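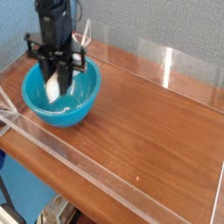 Trodley Home Fermenting Club — Bread Group

Section 4: Setting Up Your Sourdough Starter

Welcome to the best part of the whole handbook! By the end of this section you'll have a jar of live starter on the go, and with a little patience it will raise bread for as long as you care to feed it. If you've only ever baked with packets of yeast, you're in for a treat.

Before you start

Read Section 3 (flours) first if you haven't. The steps below are written for whole wheat flour on the first day and plain white bread flour after that. Rye works too, and goes faster, but it smells stronger and can alarm people in the first few days.

You will need:
A glass jar with a loose lid, big enough that the starter can triple
A mixing bowl and a sturdy spoon
A kitchen scale
A thermometer, if you have one
A rubber band

Making the starter

1. Wash the jar in hot soapy water, rinse it well and let it air dry.

2. Weigh the empty jar and write the weight on the bottom with a marker. You will thank yourself on day three, when you want to know how much starter is in there.

3. Put 50 grams of whole wheat flour in the bowl with 50 grams of water at 76 degrees Fahrenheit. Stir until there are no dry spots left. It should look like thick pancake batter.

4. Scrape the mixture into the jar, set the lid on top and slip the rubber band around the jar at the level of the mix.

CAUTION: Never screw the lid down tight. A lively starter gives off a lot of gas, and a sealed jar can crack.

5. Leave the jar on the counter out of direct sun for a full day. On top of the fridge is a good spot in winter.

6. On day two, stir it and leave it alone again. You may see a few bubbles, or nothing. Both are fine.

7. From day three on, spoon out all but 50 grams, then add 50 grams of white bread flour and 50 grams of water. Stir, cover, and move the rubber band to the new level. Do this once a day, at the same time if you can. I do mine at 7 a.m. while the coffee brews.

Note: Many starters go wild on day three and then fall flat for days. Don't throw yours out! The early bubbles come from bacteria that die back as the jar turns sour, and the yeast needs time to catch up. Keep feeding.

8. When the starter doubles within six hours of a feeding, two days in a row, it's ready to bake with. Most of ours take 10 days. The one we call Drunton took much longer and is now the strongest in the club — go figure.

First bake

Use 200 grams of ripe starter for the two-loaf recipe in Section 6. Take it when it has domed on top and just before it starts to sink. Always hold back a spoonful to feed for next time.

Storing

9. If you bake once a week or less, feed the starter, give it an hour on the counter, then put it in the fridge with the lid loose.

10. Feed a stored starter once a week. Before baking, bring it out and feed it twice at room temperature.

Problems

Gray liquid on top: the starter is hungry. Pour the liquid off or stir it in, then feed as usual.

Smells like nail polish remover: also hungry. Feed twice a day until the smell goes.

Pink or orange streaks, or fuzzy mold of any color: throw all of it away and wash the jar. Don't try to save the clean part.

CAUTION: Don't pour spare starter down the sink. It sets like glue in the pipes. Put it in the trash or compost, or make the crackers in Section 8, which are wonderful with a bit of sea salt and rosemary.

Next: Section 5, Choosing a Proofing Basket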